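Home | Archive | Threads | Search | Subscribe | Log in

[studio-share] Re: whose job is the front room
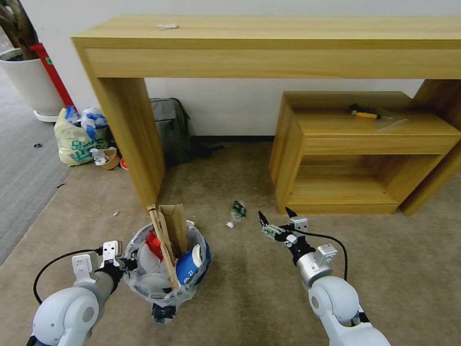 The trash corner by the console table, around 2 in the afternoon.

From: Rochelle Szabo
To: studio-share list

Llinos, thank you for yours, which I have quoted below in full so that it can be enjoyed by the people who only read replies.

> From: Llinos Jenkins
>
> Hi all, I hate to be the one to write this again. I came in through the
> front room at lunch and there is stuff on the carpet. The basket in there
> is the size of a saucepan and people are treating it like a dumpster. Can
> we please agree on (a) who empties it, (b) what goes in it, and (c) whether
> we are still using the plant corner as a waiting area for garbage? I am
> not pointing fingers. I had a visitor from Guria with me and she stepped
> over a wrapper very politely.
>
> Also the signup sheet is gone again.
>
> Llinos

On (a). According to the rota from June, it's whoever leaves last. I have read the rota several times and I can report that whoever leaves last is always somebody else. I would like to go back to named weeks. Danang did the first draft of that and it was fine, except that Aigars had himself down for a week he was in Juhász's old unit across the yard helping with the move, and the swap never got written in. Put me down for the first week. I'll do it starting tonight.

On (b). I think we can settle this by looking at what is in there. There's a tall piece of cardboard standing up in it, and next to that a long wooden stick, so the whole thing has the silhouette of a small ship. Cardboard goes flat, in the stack by the back door, and it has gone in the stack by the back door since before I joined. As for the stick, if it's somebody's stick, come and get it. If it's garbage, it can be broken in half by any adult and taken straight out to the big bin. The paper cup (blue and white) I have no quarrel with. A cup is what a basket that size is for. It would sit in there better if it weren't sharing with lumber.

The bits on the floor are what happens next. There's a white scrap on one side and a little green-and-white something further out on the carpet, and a beige carpet is not a forgiving place to drop anything green. I'd ask that if you throw and miss, you walk over. It isn't far.

On (c). No. The waiting area is closed. I know how it got started: the bag from the kitchen was full, it was raining, the front room was on the way. Now there's a fat yellowish bag with green printing sitting on the floor left of the table, with a clear one riding on top, and it has started to attract company. A crumpled wrapper, something brown and shaped like a cup, a small reddish-orange object I'm not going to speculate on. The plant is right there in the corner too and has done nothing to deserve any of this.

While we're in that part of the room:

There is a screwdriver on top of the low cabinet under the console table, yellow and black handle. Kartini, I thought of you, but then I think of you whenever I see a tool on its own. The cabinet has an open cubby, if anyone wants an easy win.

The gray backpack leaning against the wall under the table: please claim it. I don't mind it living there. I mind it when I'm looking for the extension cord.

There's also a small white piece of paper on the tabletop. If that is what's left of the signup sheet, it has shrunk.

On the subject of a bigger basket, Trernon has one with a lid for 30 dollars, and I am against it. We had a bigger one. Some of you will remember that we filled it to the top in a day and then left it for 12. A small one that gets emptied beats a large one that gets discussed. What I would spend money on is liners, the plain white ones, as we're nearly through the roll. The Cirner box has 190 in it and should get us through to the end of the lease, or at least to the next message about this.

So, proposal, and please reply to the list and not only to me:

Named weeks, starting with mine.
Flat cardboard to the back door.
Kitchen bags go outside the same day, rain included.
Basket gets emptied when it's full, by the person who notices. If you're balancing something on top, you have noticed.

Llinos, I'll apologize to your visitor if she comes back. Tell her the step-over was appreciated.

Rochelle

3 replies in this thread

Kartini Harahap: Screwdriver is mine, sorry. It was in the cubby and then I needed it and then I had a phone call. Fine with named weeks, I'll take the second.

Danang Sembiring: The stick is for the banner. Please don't break it. I agree that it shouldn't be in the trash.

Aigars Butkienė: +1 for liners. I still have the old lid for the old big basket if anybody wants just a lid.

Contact the list owner | Copyright remains with individual posters | Back to top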